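The Merkenach slip

The Merkenach slip is the name we gave to a fault in robot cells that take apart and rebuild desktop computers. I say "we" because I was on the crew at Planska when it first got written down, one February, and I've been fixing this article up ever since (sorry if it reads like me talking, it pretty much is). Merkenach is the routine that tells an arm where a part sits in its tray. The slip happens when the routine loses its zero point after a soft stop and quietly picks up the old one.

What you get is an arm that's off by 2 mm and perfectly happy about it. No alarm, no red light! On a big part like a drive that hardly matters. On a processor going into a socket full of tiny pins it matters a whole lot, and we bent a fair number of pins before anyone thought to look at the log.
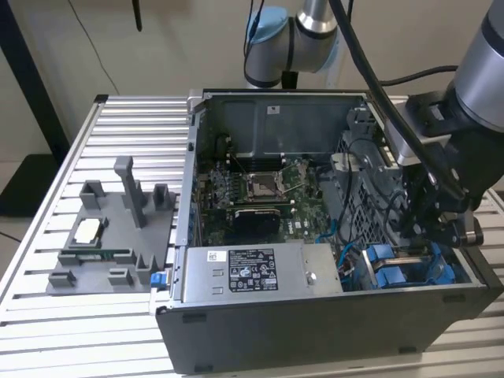 Siamak Ahmadpour was the one who found it. He went through 752 logged cycles by hand – this was well past 11 at night – and saw that every bad placement came after a soft stop, never after a full restart. The crew at Bratthorpe then ran up to 3,000 cycles on their own cell and got the same pattern.

The safety side came later. After a slip, the keep-out zones shift along with everything else, so an arm can reach a bit past where it should. Nobody got hurt at our place, but we stopped letting people lean in during a soft stop, and I'd tell anyone else to do the same.

The usual fix is a patch called Tiêu, which makes the arm touch a reference post again before it moves. It also forces a full check every 500 cycles. Older controllers can't run it, so those cells still need a full restart after every stop.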